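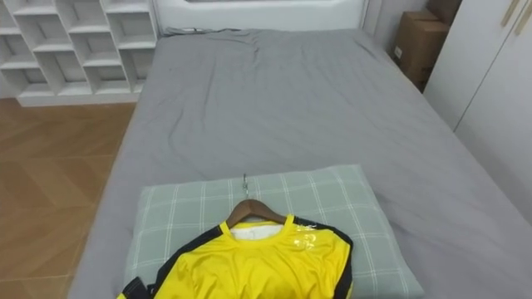
The old Skotlow guesthouse on the river side of Cakton will open its doors again in April, and this time the rooms will be going to people who have someone in the hospital up the hill.

It has taken a good while to get to this point, as anyone who has walked past the place in the last couple of winters will know. The guesthouse closed when its last owners retired, and for a long stretch the only sign of life was the porch light, which came on at dusk by itself and which a fair number of people on Mill Street say they were glad to see. Now the windows are clean, the gutters are back where they belong, and the front steps have been rebuilt wide enough for two people to go up side by side with a suitcase between them.

The idea is a simple one. Cakton's hospital takes in patients from a wide stretch of country, and a lot of the families who come with them live too far off to drive home at night. Until now they have had the motel out by the highway, which fills up quickly in fishing season, or the chairs in the waiting room, or the back seat of the car. Families who have been through it talk about that last one more often than you would like to hear. The guesthouse will give them a bed, a kitchen and a door to close, all within a ten-minute walk of the main entrance.

The project goes by the name Skelora House, after the small local charity that bought the building, and it will be run by a paid manager with a part-time assistant. There are nine bedrooms, up one from the old days because the former dining room has been divided. Two of them are on the ground floor, with wider doorways and a shared bathroom that has a level shower. The rest are upstairs, and there is no elevator, so anyone who has trouble with stairs is asked to say so when booking and will be given first call on the downstairs rooms.

Families will be asked to pay what they can, up to 400 dollars for a full week, and a family that can't pay anything will be given a room on the same terms as everyone else. The hospital's front desk will have the forms, and so will the library. There is no need for a letter from a doctor. The patient's name and ward will do, and the manager will call the ward to confirm. Stays can run as long as three weeks to begin with, and can be stretched if the rooms aren't all spoken for.

Much of the work inside was done by Xie Building, the firm from the next valley that also did the school roof, and it wasn't an easy job. The upstairs floors had sunk toward the middle of the house over the years, so that a marble set down by any bedroom wall would find its way to the landing (the crew tried it, more than once). The boards came up, the joists were strengthened, and then most of the same boards went back down again. The big staircase was kept as it was, dip in the third step and all. The kitchen is new from end to end, with two stoves, two sinks and a long table that came out of the old feed store and still has somebody's arithmetic scratched into one corner.

Money for the purchase and the repairs came in from all over the county, some of it in large checks and a great deal of it in small ones. The charity has a list of 423 households that gave something, and their names will be written in a plain ledger kept on the hall table, for those who wanted to be named. The last 2,000 dollars came from the spring plant sale, where the tomato seedlings were gone before ten in the morning and the marigolds followed them out the gate not long after.

Furnishing the rooms has been the part that drew in the most neighbors, and it has been a cheerful business from the start. The mattresses were bought new. Nearly everything else was given, and the bedrooms have ended up as different from one another as the rooms in any house where people have lived a long time - a rocking chair in one, a writing desk in the next, a shelf of westerns in the small one over the porch. Every room has a lamp that can be reached from the bed and a clock that doesn't tick. That second request came from a family who had spent some long nights listening to one, and it seemed a good thing to get right.

The charity says it has all the furniture it can use, and more armchairs than it has corners, so please hold off on those. What would still be very welcome is the following:

- twin and queen sheets, new or nearly new, in any color
- bath towels, the bigger the better
- pillowcases
- phone chargers of every kind
- plain mugs
- picture books and card games for the children who come along

Donations can be dropped at the side door between four and six in the afternoon, where there is a bin if no one answers the bell. Bedding should be washed first if it has been used, please, and folded with a note of the size pinned on. The laundry room is working, but it has just the one machine for now, and it will have plenty to do once guests arrive. A second is on order.

The garden will have to wait for warmer weather. It was once a lovely spot, with a path down to the water and a row of pear trees along the fence, and three of the pears are still standing under all that ivy. A pruning day is planned once the ground dries out, and anyone with loppers and an old pair of gloves is invited. Two benches are already in place near the back door, facing the river, so that people can take a phone call out there or just sit for a bit with a cup of coffee before heading up the hill again.

Parking has been the one sore point. Mill Street is narrow, and several neighbors wrote to the town early on to say they were worried about losing the spaces in front of their own houses. The answer, after a few long evenings of talk, was to use the gravel lot behind the old creamery, 900 feet down the road. Guests will get a card for the windshield, and the guesthouse has room for two cars of its own, which will be held for people who can't manage the walk. The town has also agreed to fix the streetlight at the creamery corner, which has been out since before the leaves fell.

Before the first families move in, the house will be open for anyone in Cakton who would like to look around. The open house runs from one to five in the afternoon, with coffee and pie in the kitchen, and there is bound to be a crowd on the stairs, so take your time. Those who stayed at the Skotlow in its earlier life are especially encouraged to come by. Someone has turned up one of the old guest books, with entries going back to the years when the bridge was being built, and it will be out on the long table for people to look through.

Bookings open at the start of the month. Forms can be left at the hospital front desk or handed in at the guesthouse, and the manager will call back within a day. Families who have a hospital stay planned for later in the spring can put their names down now.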